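Questions fréquentes : petits tambours, baguettes et malles de percussion

Bienvenue sur la page d'aide de la ludothèque musicale Budemeo ! Nous avons rassemblé les questions que vous nous posez le plus souvent au comptoir ou par courrier, et nous avons essayé d'y répondre sans jargon, en prenant le temps qu'il faut (on nous reproche parfois d'être bavards, nous plaidons coupables). Si la vôtre n'y figure pas, écrivez à Chantelle Sibiya, qui s'occupe des prêts, ou passez nous voir.

À partir de quel âge peut-on emprunter un tambour ?

Nous prêtons les petits tambours dès 2 ans, à condition qu'un adulte reste à côté. À cet âge, on commence très bien avec les mains, et les baguettes peuvent attendre un peu. Les enfants tapent d'abord n'importe où, sur le fût, sur la table, sur leur genou, et c'est très bien comme ça. Le rythme vient à son heure.

Que contient une malle ?

La malle Guvthorpe, la plus demandée, compte 17 pièces : des tambours de plusieurs tailles, des baguettes, des maracas, un tambourin, quelques clochettes et un carnet de comptines. La malle Nevik est plus légère, pensée pour les assistantes maternelles qui la portent à bout de bras dans l'escalier. La liste complète est collée sous le couvercle, et nous vous demandons de la relire avant de rapporter l'ensemble. Les clochettes adorent se cacher sous les canapés.

Comment poser le tambour pour qu'il sonne bien ?

Sur une table ou au sol, la peau tournée vers le haut, tout simplement. Évitez les gros coussins, qui étouffent le son et font basculer l'instrument au premier coup un peu enthousiaste. Si le bruit vous inquiète (ou inquiète les voisins du dessous !), un torchon plié sous le fût suffit en général à calmer les vibrations, sans que l'enfant ait l'impression de jouer dans du coton.

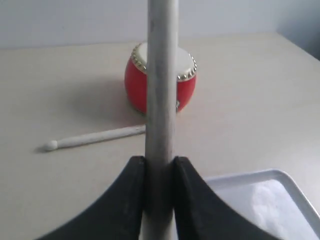

Baguette claire et petit tambour rouge en forme de tonneau, peau vers le haut.

Dans quel sens tient-on la baguette ?

La question revient chaque fois, et pour cause : certaines de nos baguettes sont à peine plus larges d'un côté que de l'autre, et les tout-petits les attrapent comme ça vient. Laissez-les faire. Pour les plus grands, nous conseillons de garder la partie la plus fine du côté de la peau et de tenir l'autre sans serrer, le poignet souple. Mutua Mohamedi, qui anime l'atelier du matin, demande aux enfants d'imaginer qu'ils tiennent un oisillon. Cela marche avec presque tous, sauf avec ceux qui se mettent aussitôt à piailler.

Les baguettes ont des traces et des éraflures, faut-il les signaler ?

Non, rassurez-vous. Une baguette qui sert se marque, et les petites taches grises ne partent pas toujours au chiffon. Dites-le-nous en revanche si vous sentez une écharde, une fente ou un bout qui s'effrite : nous la remplaçons sans rien vous facturer. Passez le doigt sur toute la longueur avant de la confier à un enfant, c'est vite fait.

Comment nettoyer les instruments avant de les rendre ?

Un linge à peine humide sur le fût, un linge sec sur la peau, puis quelques heures à l'air libre avant de refermer la malle. Pas de lingettes parfumées, s'il vous plaît, et surtout pas d'alcool sur les surfaces peintes. Le rouge y perd son éclat, et nous avons passé assez de soirées à faire des retouches au pinceau pour vous en supplier.

Combien de temps dure le prêt ?

Trois semaines, renouvelables une fois si personne n'attend derrière vous. En juin, à cause des fêtes d'école, nous passons à une semaine seulement. Réservez tôt : notre catalogue compte 162 références, mais tout le monde veut les tambours au même moment.

Puis-je donner un instrument dont nous ne nous servons plus ?

Avec grand plaisir ! Déposez-le à l'antenne de la rue Rampersad, où Unathi Matlala l'examinera et vous dira franchement s'il peut entrer dans une malle. Un tambour sans sa baguette nous intéresse aussi, nous en avons toujours d'avance dans le tiroir du bas.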